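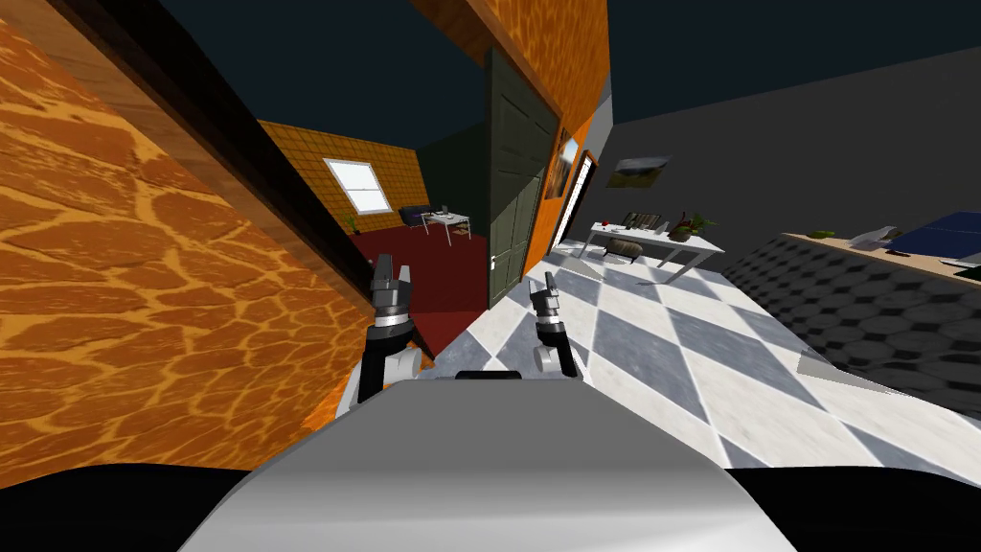
4. Small-room concerts and who comes back

Our favorite finding is how loyal these crowds are! Of the 100 ticket buyers we followed at the Mugo, 71 returned for a second show by a different band, often one they had never heard before.
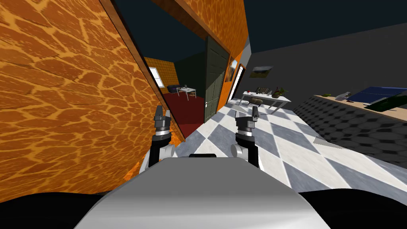 Figure 4. Orange patterned wall and open doorway (simulated).

Owino and Ko saw the same pull toward the room itself at Statwood, where people talked about the sound and the bar staff before they got to the headliner. We love that.
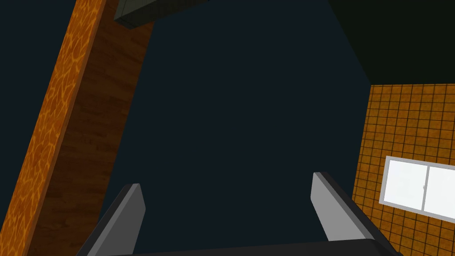 Live Music Research Group, Department of Music, Clolura College

Opening acts mattered too. About 41 of the returning fans came early enough to hear the whole first set, and many went home with a record (Langat kept the merch table notes, a real treasure).
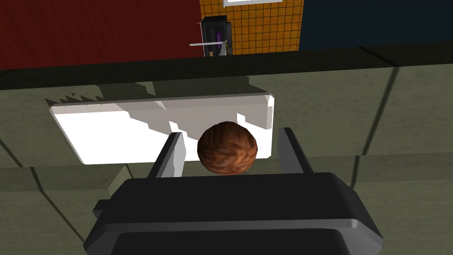 Gripper and round brown object, simulated view.

Next we want to try seated shows, beginning with the Cunano folk nights in October.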